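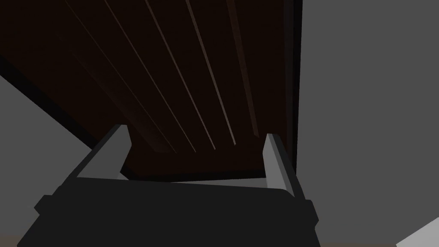 Last updated: January

Erura wrist-view set, simulated

This is the data card for the simulated half of Erura. The real-robot half has its own card, and the two should not be mixed without reading both. Thandeka Cele wrote this one. Lwazi Gumede ran the collection and disagrees with parts of it; his objections are noted where he insisted.

What is in it

3000 episodes were recorded in the Prirnitz simulator. 2820 are released. Each episode holds the wrist camera stream, joint positions, the gripper opening, the commanded action and one line of text giving the instruction. There is no depth and no force reading. The simulator can produce both, but we did not trust the contact forces enough to publish them, and we would be suspicious of anyone who did.

The tasks are small household ones: reach under a panel, push a drawer shut, pick a block off a surface, place it somewhere else. The word "household" is generous. The furniture is made of flat-shaded shapes with a wood color on them, and the walls are plain gray. A policy that does well here has learned to deal with clean edges and soft light.

How it was collected

Operators drove the arm by hand controller. 400 of the released episodes come from a scripted planner instead, and these are flagged in the field "source". Please look at that field before you train. The planner moves in straight lines, stops dead, and never changes its mind. People hesitate and correct. If you pool the two and report a single success rate, the number will look better than it should.

Lwazi's view is that the scripted episodes help early in training. That may be so. We have one training run that points his way and no repeat of it.

What was dropped

173 episodes were removed by a reviewer, mostly for the wrong instruction text or an arm that passed through furniture. The other seven were corrupt files. One person did the review, watching at double speed, so assume some bad episodes got through. We did not measure how many.

Failed attempts were kept if the physics held up. They have "success" set to false. The flag is set by a script that checks the final position of the object, and it can be fooled: a block that is knocked into the target zone counts as placed. For the reaching tasks it is worse, as the script only checks that the fingers ended near the panel. We would not use the flag as a reward without watching a sample first.

Known problems

- Wrist views from low poses are often filled by the underside of whatever is overhead. The gripper takes up a large part of many of these frames, and there may be very little else to tell the policy where it is. We left them in. A real wrist camera does this too.
- Lighting barely changes. There is a randomization setting in Prirnitz and it was switched on, but the range was so narrow that we can't tell the results apart by eye.
- Instruction text was written from templates. "Reach below the shelf" and "move under the shelf" are the same template with one verb swapped, and this should not be called language variety.
- Timestamps drift between the action and image streams on long episodes. A fix is in the loader, not in the files - if you write your own loader, you inherit the bug.
- The train and test splits share the same furniture models. Test scores tell you about new placements and nothing about new objects.

On transfer to a real arm

The project page at Grullov says the set "supports transfer". We asked for that line to be changed. What we have is a small trial on the Magagula bench, in which a policy trained on this data and then tuned on real episodes did slightly better than one trained on the real episodes alone. The gap was small enough that a different seed might erase it. No policy trained only on the simulated half has been tried on hardware by us.

Suggested use

Pretraining, checking that a data pipeline runs, and comparing two methods under the same conditions. We advise against quoting a score on this set as evidence that a robot can do anything in a kitchen.

Loading

Episodes are stored one per folder, with an index file at the top level. Run the check script once after download. It takes a while and prints a lot - the only line that matters is the last one, which should say the episode count matches.

Report errors with the episode number and the step. "Some of the data looks off" is probably true, but we can't do anything with it.

This site uses cookies to remember your settings and count visits. By continuing to browse you accept their use. Manage preferences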